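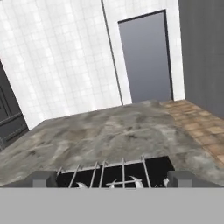
Kitchen counter with a black stovetop, computer rendering.

20/01/2023

1/15
I want to write about one sentence in the papers of my house. English is my third language, so I read contracts slowly and with a dictionary. I think this is why I found the sentence at all. My neighbors all signed the same papers and most of them never saw it.

2/15
We bought in November, in Neltance, on Flores Street. The title company is Honico. They sent a package of 395 pages to my e-mail and the lady on the phone told me kindly that people usually look only at the first part and the last part. I read it in the evenings, after work.

3/15
In the middle there is a bad copy of an old typewritten document from 1927. It is the rules for the whole neighborhood, which was then called Zilard Park. No pigs. No slaughterhouse. No fence higher than the porch. Then paragraph 17.

4/15
Paragraph 17 says that no lot can be sold or rented to, or lived in by, any person "not of the Caucasian race." After this comes a comma, and after the comma: "except domestic servants employed by the occupant." I read it three times because I believed I had made a mistake with the grammar.

5/15
My wife is Black. I am brown, from a country that these people probably never thought about. We signed for a house where, by the paper, she could live only if she was my maid, and I could not live at all.
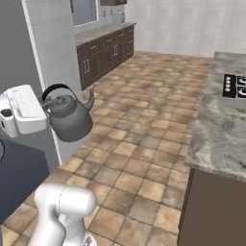

6/15
I called Honico the next morning. They were polite. They explained that such sentences have no force now, that the courts stopped enforcing them long ago and later the law prohibited them, and that they stay in the record as history. "You can just ignore it," the man told me. I know he wanted to calm me.

7/15
I did try to ignore it. But it is strange how a dead rule can still explain a living street. Our side of Neltance has the big trees and the library. On the other side of the railroad the houses are smaller, the sidewalk stops and starts again, and almost all the families there are Black. People say "it just happened this way."

8/15
So I went to the county recorder's office and asked for the old plan. It is a big sheet, very beautiful, with the streets drawn by hand. Zilard Park ends exactly at the railroad. Every lot inside the line had paragraph 17. The place where the line was drawn is the place where the sidewalk stops today.

9/15
The clerk was helpful and brought me also the advertisement which the developer printed in the newspaper. It promises good water, a streetcar and "sensible restrictions." That word, restrictions, was for them something to sell, like the water. I copied it in my notebook.

10/15
I keep thinking about the exception for servants. Whoever wrote it did not mind a Black woman under the same roof. She could cook the food and sleep in the small room behind the kitchen. Our house has this small room. The agent showed it to us as a "perfect home office," and I am writing in it now. 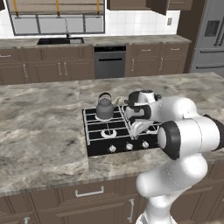 11/15
My wife was less surprised than me. She grew up two hours from here. Her grandmother used to get off the bus at our corner to clean a house, we don't know which one, and she had to be on the last bus back in the evening. My wife told me this in the car, in a normal voice, and then she asked if we needed milk.

12/15
Practical part, for those who own an old house. In our state you can record a short form that declares the sentence void. It is one page. Here it cost us 15 dollars and the stamp of a notary. Other states have other rules, and some have nothing, so please ask your own recorder and don't take my word for it.

13/15
The old page does not disappear when you do this. The form is attached to it, and the next buyer will read both. At first I was disappointed, I wanted it burned - my wife said no, leave it where it is, let them see who wrote it and who answered. We filed it last week.

14/15
I put a letter about it in the mailboxes on our block. Most people didn't reply. One neighbor wrote that I am making trouble about something which hurts no one today. Another one rang the bell with her own package of papers, still in the envelope, and we looked for the page together on the porch. It was there, same number, same comma.

15/15
She is filing her form now and I offered to drive. If you live in the old Zilard Park and you want help to find the page, write to me. Look for the rule about the pigs, and then continue down.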